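Re-seating the wrist camera and resetting the tool point on the board cell

The board cell has been drifting since February. The drift was small at first, a fingertip arriving a little left of where it was told to go, and I put it down to the fixture. I have now had the gripper off twice and can say that the fixture was only part of it. These are my notes on the strip-down, the refit and the checks, written up mostly so that I do the steps in the same order next time.

The cell is the one I call Birbridge, after the industrial estate where I bought the bench it stands on. It has one arm, one two-finger gripper and one small camera at the wrist. Its job is to work inside open computer cases: approach a motherboard, place the fingertip beside a given part, and either hold there or close on something. The case stays as it came, with the board still screwed in and the cables still plugged, so there is a good deal in there to hit.

What was wrong

Two faults, as far as I can tell, each hiding the other.

The first was in the camera bracket. It is held by two screws and a locating pin, and the pin hole had worn oval. The camera could rock by a small amount whenever the cable pulled on it, and the cable pulled on it every time the last joint went past a quarter turn. The picture moved and the software believed the board had moved.

The second was in the finger linkage. One of the bushings at the pivot had backed off its seat, so the two fingers no longer closed on the same centre line. With the jaws open you would not see it. With the jaws nearly shut, the tip sat to one side by 0.8 mm. I have the figure in the log as 800 microns, which sounds more precise than a feeler gauge deserves.

Either fault alone I would have found in an evening. Together they partly cancelled in one wrist position and added up in the opposite one, so for a while the cell was accurate on the left-hand side of a case and poor on the right.

Taking it down

Power off at the wall, air off, then wait. The holding brake on the wrist lets go with a slight drop and I would sooner it dropped onto foam than onto a board. I keep a block of packing foam under the tool for this.

Camera cable first. It goes through two clips on the forearm and I mark its position at both with tape before pulling it out. If it goes back with less slack than before, the old fault returns within a week.

Then the bracket, then the gripper from the flange. The flange screws on mine are torqued and marked with a paint pen. One mark had shifted. I noted which, and replaced the screw.

The gripper itself is an Illach, the older pattern with the open linkage. I like it for this work because you can see straight through to the joints and get a brush in. The newer ones are closed in and need a puller. The drawback of the open type is that dust settles everywhere, and computer cases are mostly dust.

I cleaned the linkages with a stiff brush and a dry cloth. No spray. Spray carries the dirt into the bushings, where it stays. The loose bushing came out by hand, which it should not have done. I pressed in a new one, checked that it turned freely, and refitted the pivot screw with a small amount of medium threadlock.

For the camera bracket I drilled the oval hole out to the next size and fitted a larger pin. A new bracket from Folden would have been neater but they quoted 16 days, and I had a reamer.

Refit order

I have done this in the wrong order before. The order that works:

Gripper to flange, screws finger tight, then torque in two passes across the diagonal.
Linkage check with the jaws open, half shut and shut.
Bracket and pin.
Camera, cable, clips.
Cable slack check through the full turn of the last joint, by hand, with the brake released.
Only then power.

The hand check is tedious and I have been tempted to skip it. On this refit it showed the cable catching on the edge of the second clip at the far end of travel. I filed the edge and moved the clip back along the forearm by its own width.

Setting the tool point

The tool point is the place in space that the controller takes to be the end of the finger. After any work on the gripper the old value is wrong, including when it looks right.

I use a pointed steel pin set upright in a heavy block. Bring the fingertip to the pin from four directions with the jaws shut and store each one. The controller works out the rest and gives an error. The old value gave an error I would not want to print. The first attempt after the refit was better, the second was better again, and the third was slightly worse, at which point I stopped and kept the second.

A few points on the pin method. Tilt the wrist by a decent angle between approaches, at least 30 degrees, or the sums have nothing to work with. Come down to the point at the slowest jog speed. Use a magnifier on the contact, and look from two sides. I also put a strip of white card behind the pin, as a black fingertip against a dark bench is very hard to judge.

Camera to hand

Next comes the relation between the camera and the tool. A printed grid goes on the bench, the arm moves through a set of stored positions, and the camera takes a picture at each. My set has 54 positions. That is more than it needs, but I had trouble earlier with a set that was all taken from straight overhead, and I would sooner wait for the longer run.

Lighting matters more here than the number of positions. I use the two side lamps with diffusers and switch the ceiling light off, which otherwise puts a bright patch on the grid in a third of the views. The software does not reject those views. It merely gets the corners slightly wrong and carries on.

After the run I look at the leftover error for each position, and in particular whether it grows towards one end of the wrist's travel. Before the repair it did, clearly. It now looks flat, with the scatter you would expect from a small lens.

Checks on a real board

Pins and grids are only stand-ins, so the last part is done inside a case. I use a scrap desktop machine with the processor still in its socket and the side panel off. The area beside the socket is a good test. It has metal on one side, memory slots on both, and low parts in between that a careless finger would flatten. 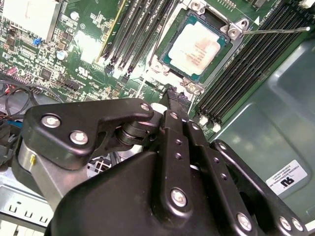 Fingertip at the board just below the socket's load frame, from the wrist camera.

The approach is programmed in three stages. The first brings the tool over the case at a safe height and lines it up with the socket. The second comes down on a slant, with the gripper body kept clear of the chassis. The third is the last short stretch, slow, with the force limit turned right down. If the tip meets anything early, the arm stops and backs out along the line it came in on.

I pick features on the board that are easy to tell apart. Screw heads on the load frame are good: round, silver, and they stay put. The white latch clips on the memory slots can be useful as well, but they move if somebody has had the memory out, so I treat them as a hint only. Shiny heatsinks I leave out of it. Under the side lamps they go white and the edges wander.

The figure I care about is repeatability at the tip after a full wrist turn in each direction. I ran the approach, backed out, turned the wrist, came back, and compared. The left and right sides of the case now agree to within the thickness of my thinnest gauge. I have no way of doing better than that on this bench and no present need to.

Load frame and lever

The longer aim is for the cell to work the retention lever on the socket. The lever wants a sideways push to clear its catch and then a lift through an arc, and it springs. A parallel jaw is not ideal for this. I have tried a hooked fingertip, cut from 3 mm plate by Auer to my drawing, and the hook is too deep. It gets under the lever well enough and then will not let go of it at the top of the swing. A shallower one is on order.

Until that arrives the cell stays on touch tests and light pick work.

Upkeep from here

Changes to the routine following all this:

Linkage brushed at the end of each case, before the dust packs down.
Pivot screw and bushings looked at weekly, with the jaws nearly shut.
Paint marks on the flange screws checked whenever the tool is at head height anyway.
Tool point checked against the pin before each long run. A check only, with no new value stored unless the error is over the limit.
Cable slack looked at after any change to the clips.

I have also printed the old and new tool values on a label and stuck it inside the controller door, with the month beside each. The previous values were in a file on a laptop that no longer starts.

Still to do: a cover for the camera when the air line is in use, and a proper bracket from Folden, as the drilled one has no metal left for a third pin size. I will also need to run the grid again once the new fingertip is on – the extra weight is small, but it hangs off the far end.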